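Sorting Small Stuff by Color: My Home Organization Project
Elikem Bawa
Thursday, October 31, 2024

I picked this topic in August, when I couldn't find a jar of beads in my own craft closet (I own way too many jars!). My question was pretty simple: do people put things away faster when the bins are different colors, or is a label on a plain bin just as good?

For the color setup I wanted everything in one row on a white table, so nothing else would pull your eye away. Yellow bin, red bin, then a bigger cream tub at the end for whatever didn't fit a category. Little jars went in the red one.

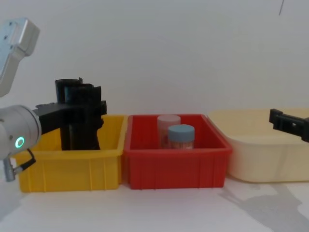

I ran 33 rounds over two weekends, and each round got a 90 second limit. My roommate did most of the label rounds and I did most of the color ones, and yes, I know that's a weak spot, my teacher already circled it in my draft. Color came out ahead in more than 9 of the early rounds, but the gap got smaller once we both knew where stuff lived.

The cream tub was the real trouble. It's so roomy that we both started tossing things in there when we felt rushed, and then we had to dig them back out. Next time I'd try a smaller one, or skip it and add a second red bin for the taller jars.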